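Training the Fatel insertion policy, step 3: collecting the demonstrations

Put the parts in the tray in the same pockets each time. The Rultummont script resets its pose estimates from the tray, so a drive left in the wrong pocket spoils the run. Record 40 runs per part before you train anything.

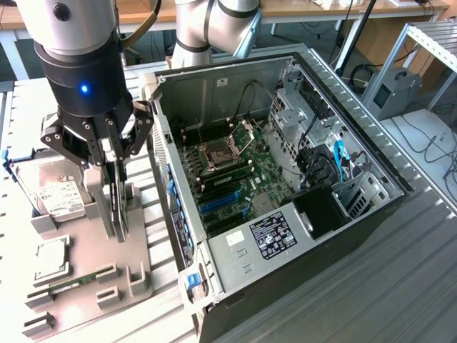
Next, train on the drive alone for 700 steps and check the loss. If it is still falling, carry on to 1,000. Add the memory module after that, and leave the processor until last. We tried all the parts together at Clalberg and the gripper kept closing too early. Save the weights under a new name before each part is added.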